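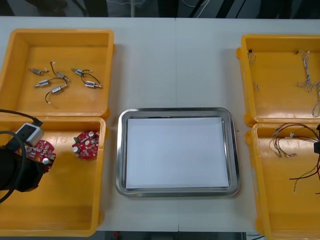
Counting Trips to the Bathroom: A Fluid Diary Study in Adults with Repeat Kidney Stones

Harvey Wong and Karine Ross
Clinical Research Methods, final report
Supervisor: Huguette Bouchard
May 18, 2023

1. Why we did this

Anyone who has passed a kidney stone has been told to drink more water. Most of them nod. Our project asked what happens after the nodding. The usual advice is to drink enough to make at least two liters of urine a day, and patients tend to hear this as "carry a bottle." We wanted to know whether a paper diary would tell a clinic anything useful about which patients were getting there.

2. Who took part

The stone clinic at Dimdale let us put a flyer beside the check-in desk, where it competed with a flyer for parking validation and mostly lost. Jocelyn Turcotte, the clinic nurse, then began handing ours out in person, and recruitment improved at once. We enrolled 60 adults who had passed or been treated for a stone more than once. People on dialysis, pregnant women and anyone taking a water pill were left out.

3. Method

Each person kept a diary for 2 weeks, writing down every drink and every trip to the bathroom. On the last day they collected all their urine for 24 hours in a jug kept in the refrigerator. Our consent form described the jug in some detail. Phone calls to the team suggest the form was not widely read.

Diary entries were typed into a spreadsheet twice, once by each author, and compared. We disagreed mainly about handwriting and once about whether soup is a drink. (Decision: broth yes, chowder no. Dr. Bouchard declined to rule.)

4. Results

After cleaning, we had 952 usable diary pages. Pages were dropped if they had no date or if the whole day had plainly been filled in at one sitting with the same pen and the same glass of water every hour on the hour.

Diary intake ran higher than the jug could support in most participants, even allowing for sweat. Bathroom trips tracked the jug volume better than recorded drinks did. Apparently people remember getting up at night more clearly than they remember a glass of iced tea.

5. Limits

A single 24-hour collection is a thin basis for judging anyone's habits, and people drink more when they know a jug is waiting. We collected in November, so hot-weather losses are missing entirely. We did not measure citrate, calcium or sodium, which matter a great deal to stone risk and cost more than our budget.

6. If we did it again

Shahab Tabrizi, who checked our statistics, wants two jug days per person and a shorter diary. We agree about the diary. We would also print the pages on heavier paper.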